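Plemia-Greifer: Beschaffung und Budget

Stand: Do 9. Juli
Verantwortlich: Mariama Amissah (Planung), Luuk Postma (Technik)
Status: Entwurf, Freigabe durch Renato Dagdag steht noch aus

Zweck dieser Datei

Diese README beschreibt, welche Geräte wir für die zweite Aufnahmephase von Plemia kaufen wollen und was sie kosten. Sie ersetzt die Tabelle vom Januar. Wer nur die Summe braucht, findet sie im Abschnitt Kosten.

Umfang

In Plemia werden Textilaufgaben mit Handgreifern in Privatwohnungen aufgenommen: Kleidung fassen, anheben, falten und ablegen. Die Greifer werden von einer Person mit beiden Händen geführt, deshalb rechnen wir immer in Paaren. Ein einzelner Greifer hat für diese Aufgaben keinen Nutzen und wird auch nicht als halber Platz gezählt.

Geplant sind 6 Greifer, also drei Paare. Zwei Paare gehen an die Aufnahmeteams, das dritte bleibt als Reserve bei Luuk. In der ersten Planung hatten wir keine Reserve vorgesehen, und das war ein Fehler: Bei einem Defekt musste das ganze Team auf die Reparatur warten.

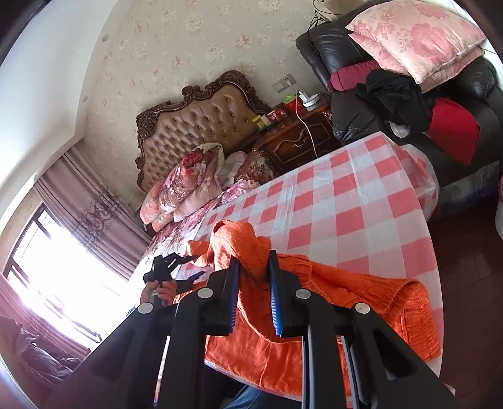 Die Backenbeläge sind ein eigener Posten. Sie nutzen sich bei gestrickten Stoffen schneller ab als bei glatten, und der Lieferant Zostum verkauft sie nur im Satz. Wir bestellen sie zusammen mit den Greifern, damit die Versandkosten nur einmal anfallen. Die Gelenke sollen vor jedem Einsatz geprüft werden, Ersatzteile dafür sind im Angebot aber nicht enthalten.

Kosten (in Euro, netto)

Greifer, 6 Stück: 1.788
Beläge und Schrauben: 605
Versand und Verpackung: 200
Summe: 2.593

Das Angebot von Espiritu war im Stückpreis niedriger, enthielt aber keine Beläge. Reynaldo Rivera hat dort nachgefragt und bis heute keine schriftliche Antwort bekommen. Bis eine Antwort vorliegt, bleibt Zostum die erste Wahl.

Nicht enthalten

Speicherkarten, Ladegeräte und Transportkoffer laufen über das Budget von Lolano. Textilien werden nicht gekauft, die Teams verwenden Kleidung aus dem jeweiligen Haushalt. Auch Arbeitszeit ist in der Summe nicht berücksichtigt.

Offene Punkte

- Lieferzeit von Zostum schriftlich bestätigen lassen (Luuk)
- Klären, ob beschädigte Beläge unter die Garantie fallen (Princess Yap)
- Lagerort für das Reservepaar festlegen
- Kostenstelle in das Bestellformular eintragen

Änderungen

Bitte Preise nur ändern, wenn ein neues Angebot im Ordner liegt, und den Dateinamen des Angebots in der Änderungsnotiz nennen. Fragen zur Rechnung gehen an Mariama, Fragen zu den Geräten an Luuk.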